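Search the minutes
Enter a keyword Go

Geltitz Shared Workshop – Equipment Group
Minutes of the June meeting, small meeting room, 6:30 p.m.

Present: 12 members, which is a quorum and also every chair we own.

1. Minutes of the last meeting

Approved with one correction. The laser cutter was "serviced" and not "severed."

2. Matters arising

The dust extractor is back. The invoice for it arrived first.

The sign-out sheet for the torque wrenches has been moved to the inside of the cabinet door, so that one now has to open the cabinet to see whether the wrenches are in it. The group felt this was acceptable.

3. Cledum simulation package: review at the end of the trial

Most of the evening went on this. For those who missed the last two meetings, Cledum is the simulation add-on that Abou Zeid is offering with its secondhand arm. The idea is that members build the job on a computer, teach the arm there, and only then let it near anything that can be dented. We have had it on trial for 16 weeks. The offer is $2,000 for the first year, with the license covering two computers. The arm would be a separate purchase and a separate argument.

The trial group gave its report.

3.1 Installation. Went smoothly on the newer of the two office computers. On the older one it went smoothly overnight. The installer asks for a company name and will not accept a blank, so we are registered as "Geltitz Geltitz."

3.2 Building parts. Simple shapes are easy. Anything made of straight blocks can be put together in an evening by someone who has never done it before, and was. Curves are another matter. The manual has one chapter on curves and it refers the reader to the vendor. Members who came over from the woodworking side asked whether their own drawing files could be brought in. They can, at any scale except the right one. There is a setting for this.

3.3 Contact and grasping. Better than expected. Parts that are set down mostly stay down. During the first week a bracket sank gently through the table and was never recovered, but the update fixed that. The trial group would not go as far as saying the friction numbers are right. They would say that the numbers can be edited, and that this is where most of their evenings went.

3.4 Camera views. Opinion was divided. The package lets you place a simulated camera wherever you like and saves stills from it. Some members found the stills soft and low in contrast, with gray parts hard to pick out against the default background. Others pointed out that our real camera is no better and has a thumbprint on it. It was agreed that the background color should be changed before anyone else trains anything on it. A member asked whether there was a default background in some other color. There are several, all of them gray.

3.5 Support. Abou Zeid answers email within the day, in full paragraphs. The telephone line is open until 4 p.m., an hour at which none of us are here. One question, on saving a session halfway through, has been passed to "the developers" and we remain hopeful.

3.6 Comparison with Bamwood. The Bamwood kit was looked at again as the alternative. It costs less, comes with printed instructions, and includes a small practice gripper. It does not include simulation of any kind. Practice takes place on the practice gripper until the practice gripper breaks. Two members still prefer it and asked that this be minuted. It has been minuted.

The still below was circulated with the report and is entered here at the request of the group. 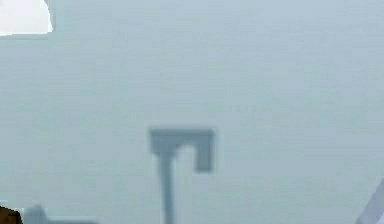
Item 3, Cledum trial: gray hook part against the default background, simulated view.

3.7 Discussion. A member asked if the hook could be made darker. The trial group said yes. The member asked why it had not been. The trial group said it would be.

A question was raised about whether skills learned in Cledum would carry over to a real arm, given that we do not have a real arm. The trial group conceded that this part of the review was thin. Abou Zeid has offered an afternoon on a demonstration unit at its own premises. It was noted that the premises are over 2 hours away and that the offer includes lunch. There was sudden interest in carrying out a proper evaluation.

The woodworking side asked what happens to our files if we stop paying after the first year. According to the license they may still be opened but not run. One member said he had a boat like that.

3.8 Decisions.
– The trial group is to ask for a one-month extension, at no cost, before anything is signed.
– The default background is to be changed and the contrast checked again. A color other than gray was suggested and carried.
– The afternoon at Abou Zeid is accepted. Places by sign-up, with priority for people who have opened the software at least once.
– Bamwood is to be told that we are still thinking, as before.

4. Compressor noise

Deferred. The compressor was running and the item could not be heard.

5. Any other business

The label printer has been found. It was labeled.

Someone has been storing paint in the refrigerator again. The group would like it to be known that the cans are now on the floor beside the refrigerator and will be on the sidewalk by the next meeting.

Meeting closed at 8:50 p.m.

Recent items
Minutes of the May meeting
Cledum trial: notes on importing drawings
Bamwood kit: first look
Dust extractor: revised rota
Sign-up: afternoon at Abou Zeid

Last updated: June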